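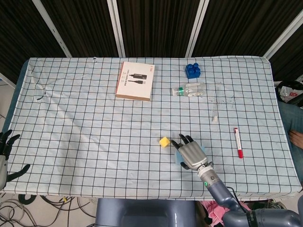
October, streaming bench, second entry

Started the geo-unblocking tests at 20 past nine, after Afaf Aoun finished using the good router to watch something she described as "reference material."

Question for today: why does the Brundham catalog show the otter documentary in search and then claim the title doesn't exist when you press play? Tried 20 titles through the Nundley exit. Most played. 2 gave the spinning circle of hope, which I let run for 30 minutes in the interest of science and lunch.

Suspect DNS. I always suspect DNS. The TV box was still asking the house resolver where it lived, and the house resolver was telling the truth. Set the box to use the tunnel's resolver, cleared the app cache, logged in again with the long password, one letter at a time, on a remote with no working left arrow. Otter documentary now plays, dubbed, subtitles stuck on.

Amin exit: slow, drops to blurry by the opening credits. Suvthorpe exit: fine on the laptop, refused on the TV. Same account, same app version as far as I can tell. No theory.

To do: repeat Suvthorpe in the evening when everybody is home watching things. Ask Afaf whether her profile has the kids' filter on, which would explain a lot about the search results.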